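Search this guide Go

Section 2: Planning your shop table before you buy

I'd sort the budget out first, I really would! Arms are only part of the Zundura bill.

1. Put 50 per cent aside for arms and grippers.
2. Price your racks, trays and baskets next. Clear tiered stands are lovely for bottles and chocolate bars.
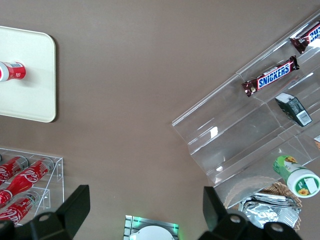 Padmavathi Thomas: We set aside 1,000 for stands and it went fast, so get quotes early.

3. Measure the table with both arms in mind (mine needed 63 inches).

Caution: leave room for cables.
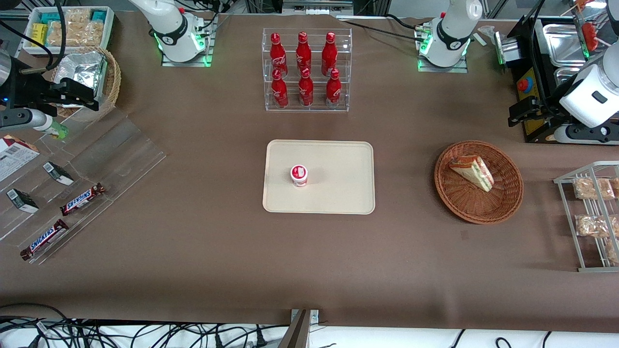

4. Keep 15 per cent back for spares. I order mine from Plastitz in April.

63 shares

Related
Choosing a gripper
Dakow table clamps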